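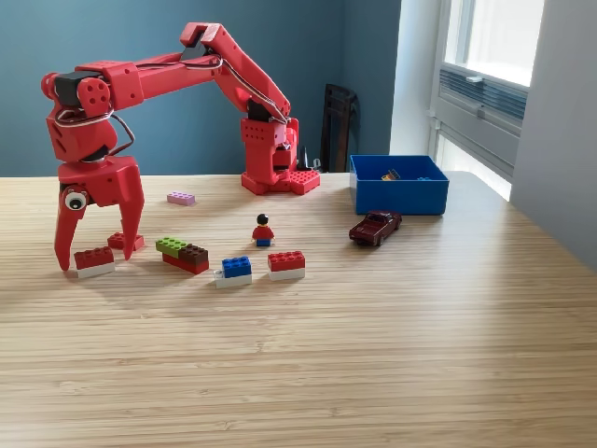
MEDIA RELEASE
1st August

Zerkisdale report finds household robots still a long way from earning their keep

Buyers told to ask for unedited trials before paying a deposit

Consumer testing group Zerkisdale has published its first review of robots sold or promoted for chores in the home and light work in small shops. Its finding is blunt: no machine in the review could be left alone to finish an ordinary tidying job to a standard most people would accept.

The report, Can It Clear the Table?, covers 34 chores, from sorting odds and ends into tubs to restocking a low shelf. Testers logged 457 attempts. In 200 of them the job was done without a person stepping in. Of the 34 chores, 21 were never completed twice in a row by the same machine.

“A success rate under half would get a dishwasher sent back to the store,” said Carol Hartley, who led the review. “Somehow with robots it gets a round of applause and a pre-order page.”

The review looked at small arms that sit on a bench or table, and at two wheeled units with lifting arms. Zerkisdale did not test vacuum or mopping robots, which it regards as a separate and more settled category.

Short videos made the machines look better than they were. Suppliers' own footage tended to show one object, in one spot, picked up once. When Zerkisdale's testers moved the object a hand's width, or changed the time of day so the light fell differently, results dropped. Speed was a further problem. Several jobs that did get finished took longer than it would take a person to do them, have a cup of tea and come back.
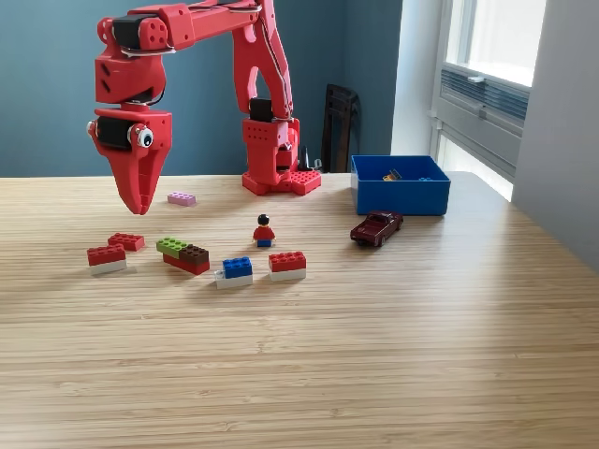 Tidying up small toys is the chore parents ask Zerkisdale about most, and it is harder than it sounds. A machine has to find each item, choose a grip, lift it cleanly and let go over the right container. It also has to know what counts as an item. A red brick sitting on a white one might be two things to put away or one thing a child wants kept together, and a lime-green and a brown brick side by side on a longer red one looks a good deal more like somebody's project. A minifigure standing up and a toy car parked by the blue bin call for different grips again. Pointing a gripper at a table with a googly eye on its side makes for a friendlier demonstration — it does nothing to settle any of those questions.

Lakshmi Rodrigues, who wrote the shop-floor chapter, said small retailers should be just as careful.

“A supplier will tell you the robot restocks shelves,” she said. “Ask which shelves, how full, and who picks up what it drops. We had owners tell us they were paying a staff member to stand beside the thing.”

Zerkisdale does recognize some progress. Repeated moves with the same rigid object in a fixed position were usually reliable, and low-cost printed arms have given hobbyists and schools a cheaper way to learn. The report's objection is to the labour-saving claims. It found no case in which an arm saved a household any time once setup, supervision and retries were added in.

The report recommends that suppliers publish full, uncut trials, state the number of failed attempts, and say plainly whether a person was steering the machine at any point. It also asks for a return period long enough for a buyer to try the robot on their own mess.

A second round of testing, with soft items such as socks and tea towels included, is planned for November. Suppliers may submit machines, but will not choose the chores.

Copies of Can It Clear the Table? are available free from the Zerkisdale office. Carol Hartley and Lakshmi Rodrigues are available for interview.

Media contact: Zerkisdale Communications

ENDS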